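3.2 Participants and setting

Children were recruited through Dokcombe, a weekend sports and arts club where most members train in one sport and take at least one other class. Of the 62 families who were contacted, seven declined. Sessions ran on Saturday mornings in March. Badminton was the most common sport, followed by judo and swimming. 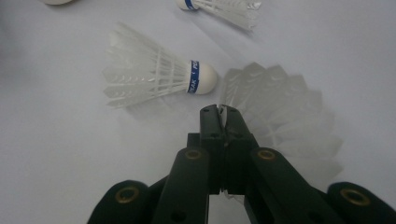 3.3 Measures

School grades were taken from report cards supplied by parents. Training load was logged with the Jastent diary, which asks for hours of practice, travel and competition each week. The diaries gave 1,368 usable entries. Two raters coded each entry, and differences were settled by discussion. Children who also went to auditions or art classes recorded those hours separately. Manual skill was scored on the Pravitz scale.

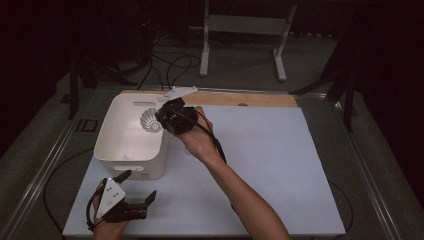
Figure 2. A small white ribbed object held in a hand-held gripper above a storage bin.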